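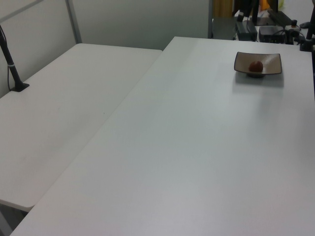

Sesteck Cinik, célula de manipulação de bancada: avaliação após demonstração

14 de maio de 2020

A Cinik é a célula de manipulação de bancada da Sesteck, vendida como conjunto fechado: mesa, colunas de fixação, braço, garra de dois dedos, câmara fixa e software. A avaliação que se segue resulta de uma tarde de demonstração nas instalações da Dalon, distribuidora do equipamento, e da leitura do manual de integração. Não tivemos a célula nas nossas oficinas, pelo que não há dados de fiabilidade a longo prazo.

Interessava-nos um ponto em particular: a capacidade de pegar em produto frágil e irregular sem reprogramação entre peças. Trabalhamos com equipamento de embalagem para fruta de caroço, e a maior parte das células desta classe foi pensada para peças rígidas, de geometria conhecida. A Dalon preparou a sessão nesse sentido. A tarefa de base consistia em retirar um único fruto de um prato pequeno e depositá-lo num ponto definido pelo operador, regressando depois à posição inicial.

Mesa e estrutura

O tampo é branco, mate e liso. Ajuda a segmentação da imagem com frutos de cor escura e limpa-se com um pano, mas reflete parte da iluminação de teto, o que obriga a alguma atenção na regulação da exposição. Com produto claro pediríamos um tampo cinzento-escuro, que consta do catálogo como opção.

As colunas pretas prendem-se por grampo à borda da mesa, sem furação. A montagem é rápida e reversível. A contrapartida é conhecida: um apoio mais pesado na mesa transmite-se à coluna e, por ela, à câmara. O manual recomenda aperto cruzado e verificação semanal. Preferíamos uma base aparafusada, pelo menos para uso contínuo, e a Sesteck não a fornece de série.

A passagem de cabos é o ponto menos cuidado do conjunto. As fontes de alimentação são externas e não há calha incluída. Numa sala de demonstração isto tolera-se. Numa linha com lavagem, os adaptadores teriam de passar para um quadro fechado, trabalho que fica por conta do integrador e que não aparece no orçamento inicial.

Calibração

A calibração entre câmara e braço faz-se com uma placa de padrão, em 3 posições. O procedimento foi executado à nossa frente e o assistente do software é claro: indica a posição seguinte, rejeita leituras com erro excessivo e guarda o resultado com data. Pedimos que uma das colunas fosse deslocada de propósito. O programa assinalou o desvio no arranque seguinte e bloqueou o ciclo até nova calibração. É o comportamento correto, e há concorrentes mais caros que não o têm.

Fica uma reserva. A deteção só ocorre no arranque. Se a coluna se mover a meio de um turno, a célula continua a trabalhar com a calibração antiga até ser reiniciada.

Garra

A garra de série é de dois dedos paralelos, com almofadas substituíveis. A força regula-se no software, numa escala sem unidades. Para fruta isto é insuficiente: queremos newtons, ou pelo menos uma tabela de conversão. A Dalon prometeu enviá-la e até à data desta avaliação não a recebemos.

Com a regulação baixa, não observámos marcas visíveis na pele dos frutos logo após o ciclo. A observação vale o que vale. O dano por compressão em fruta de caroço só se manifesta mais tarde, e o ensaio que interessa é o de conservação em câmara, que terá de ser feito com o nosso produto.

As almofadas trocam-se sem ferramenta. As compatíveis da Marciniak encaixam no mesmo suporte, segundo o manual, e são mais macias. Não as vimos em funcionamento.

Visão e planeamento

O software localiza o fruto, propõe um ponto de preensão e calcula a trajetória. O prato de rebordo elevado é um caso de teste razoável, porque obriga os dedos a descer na vertical e a respeitar uma folga lateral reduzida. Com o fruto ao centro não houve dificuldade. Com o fruto encostado ao rebordo, o planeador recusou a preensão em várias tentativas e pediu intervenção. Recusar é preferível a forçar, mas um pequeno movimento de empurrar para o centro resolveria a maioria destas situações e não está previsto na versão atual.

A interface regista cada ciclo com imagem inicial, imagem final e código de resultado. A sessão em curso ia no ciclo 1356 quando pedimos para consultar o registo. A pesquisa por código de erro funciona bem. A exportação é feita em blocos de 300 ciclos, limite que não tem justificação técnica aparente e que complica qualquer análise séria — será preciso juntar ficheiros à mão ou escrever um pequeno script.

Ruído e segurança

Medimos 70 dB junto à mesa com o braço à velocidade máxima, com um sonómetro portátil e sem correção do ruído de fundo. À velocidade recomendada para fruta, o braço é claramente mais silencioso, e a conversa ao lado faz-se sem esforço. A paragem de emergência atuou sem atraso percetível nas vezes em que a acionámos. A retoma após paragem exige confirmação no ecrã e no botão físico.

Documentação

O manual de integração está completo na parte elétrica e fraco na parte de software. A descrição das mensagens de erro remete repetidamente para o suporte. Existe tradução portuguesa, correta, embora com os ecrãs ainda em inglês.

Pontos a favor: calibração guiada, bloqueio em caso de desvio no arranque, registo por ciclo, montagem reversível.

Pontos contra: força da garra sem unidades, cablagem exposta, recusa frequente junto ao rebordo, exportação limitada.

Para laboratório, formação ou ensaio de conceito, a Cinik é uma compra defensável. Para linha de embalagem não a recomendamos na configuração de série. Com base aparafusada, quadro fechado e tabela de forças, voltaríamos a avaliá-la, desta vez com produto nosso e durante um turno completo. O pedido de empréstimo já foi entregue à Dalon.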